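Course Materials | Housekeeping and Kitchen Skills
Print this page | E-mail this page
January 5, 2018
By the course tutor, Urnolano

Handout 11: Washing up and draining by hand

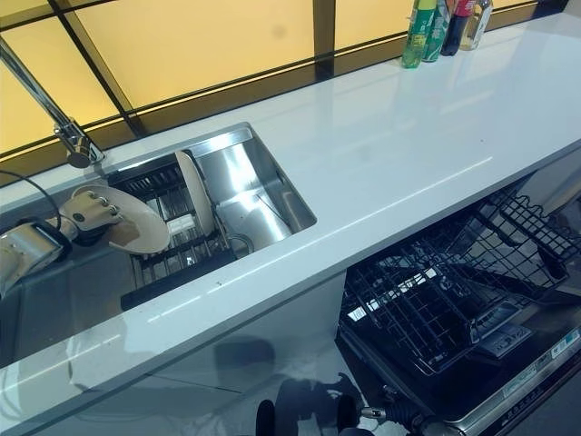 Many students think that draining is only waiting. In our course at Urnolano we treat it as a part of the washing, and it has its own marks in the practical test (50 in total). The first question is where the rack should stand. In small kitchens with little worktop it may stand inside the sink, as with the black wire rack on the left half of the basin, and then the right half stays free for rinsing. The plates go upright in the slots, one plate to one slot. Bottles are kept at the back of the worktop, under the window, so that the sleeve does not catch them.

Order of work

Scrape the plates first and put them in a pile by size. Wash glasses, then cutlery, then plates, and at last the pans. Change the water when it becomes grey or greasy. Rinse each plate on both sides and hold it by the rim for a moment over the sink before you put it down.

Loading the rack

Begin at the far end and come towards yourself. Big plates stand behind small ones. Bowls lean with the open side down. Do not lay a plate flat on top of the others.

For the next lesson

Please read the Plorkden sheet on tea towels, and bring one clean cotton towel. Students of the July group can use their old copy, only page 2 is different.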